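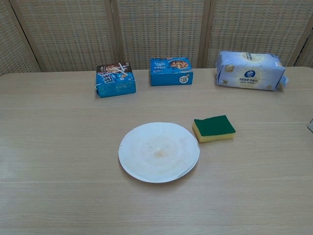
The Lekis Residents' Association has completed its review of the shared dining service at Rullitz House. The review drew on 97 written replies and covered meal times, menu choice and portion size. Residents asked most often for smaller servings at midday, so that more lunches end with a white plate carrying only a faint brown smear in the middle. The kitchen will offer a half portion at a reduced price from the first week of November. Full portions remain available on request.

Evening meals will continue to be served until 7:30. Residents who expect to return later may reserve a covered meal by calling the front office on extension 29 before noon. Guests are welcome at all meals -- the guest rate is unchanged at 11 dollars.

Menus for the coming month will be posted outside the dining room on 10th October. Questions about special diets should be sent to Myroslav Kovalchuk, Dining Services, Room 1103.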